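Thursday evening, second go at the gripper comparison. I've had the Lobo fingers on the arm since September and wanted to give the Skotero set a fair run before I send one of them back.

The test is simple. Pick up a piece of toy veg, lift it, put it in the pan, do it again. Each set gets 100 tries, and a drop on the way counts as a miss. Arnaldo Ramalho suggested using the same start position every time, so I've stuck to that, though it makes for a dull evening. 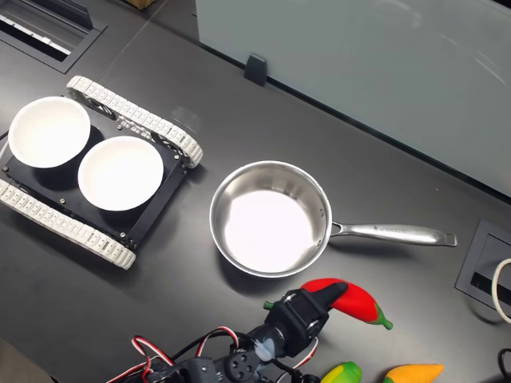
The Lobo set missed 18. Most of those were on the tapered shapes, where the fingers close too near the thin end and the thing squirts out sideways. Turning the wrist a bit helped - not enough to change my mind.

Skotero missed 29, which surprised me. They feel better made and they close more evenly, but the tips are hard and have very little give. I stuck a strip of rubber on each one and did another short run, and only 5 got away. I need to do that one again at full length before I trust it.

The servo on the wrist also gets noisy when it holds a load. Susireo sell a replacement with metal gears, so I might order one at the weekend.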